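Notes pour mon intervention - rencontre de Fultham, 5/11/19
Ranger le matériel de peinture : la boîte à moitié pleine

Bonjour à toutes et à tous. Merci à Annick MacPherson de m'avoir invitée. (Parler lentement. Attendre que la porte soit fermée.)

Je commence par ma propre situation. Je donne des cours de peinture à Mengal depuis 5 ans et j'ai 29 élèves. Au début, j'avais beaucoup de matériel et aucune méthode. Je cherchais mes tubes pendant que les élèves attendaient, et c'était un peu honteux pour moi.

Premier point : choisir une seule boîte par personne. Quand il y a deux boîtes, on ne sait plus dans laquelle regarder. Je préfère une boîte ouverte en haut, d'une couleur forte, que l'on voit de loin sur une étagère.

Deuxième point : remplir d'un seul côté. On serre les choses à gauche et on laisse l'autre moitié libre. Gerrit Van Acker m'a dit que c'était de la place perdue. Je ne suis pas d'accord avec lui - la place libre sert pour ce qui traîne encore sur la table à la fin du cours. (Montrer la photo, laisser un moment.)
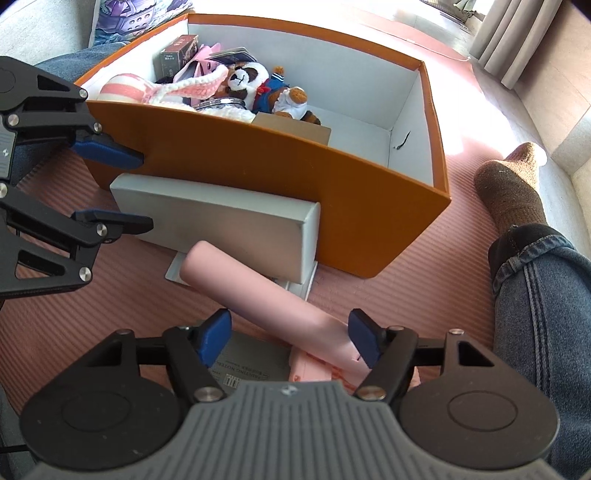 La boîte orange, remplie à gauche. Devant : la boîte blanche, le carnet gris et le tube rose.

Troisième point : l'ordre dans lequel on range. D'abord les boîtes rigides, debout. Ensuite les carnets, à plat contre une paroi. Les tubes et les petits objets en plastique viennent en dernier, car ils roulent et ils glissent sous le reste. Chez moi, les carnets portent le nom de l'élève au crayon, au dos.

(Si on me demande pour les pinceaux : je les garde à part, dans un pot. Ne pas développer, c'est un autre sujet.)

Quatrième point : vider la boîte une fois par an. Je le fais en septembre, avant la reprise. Halima Iyamu le fait avec ses élèves et cela prend une séance complète. Il faut le prévoir dans le programme.

Pour finir, demander à la salle : qui range pendant le cours, et qui range après ? Laisser parler Trinidad Lagos si elle est présente, elle a l'habitude des grands groupes.

Distribuer les feuilles à la sortie.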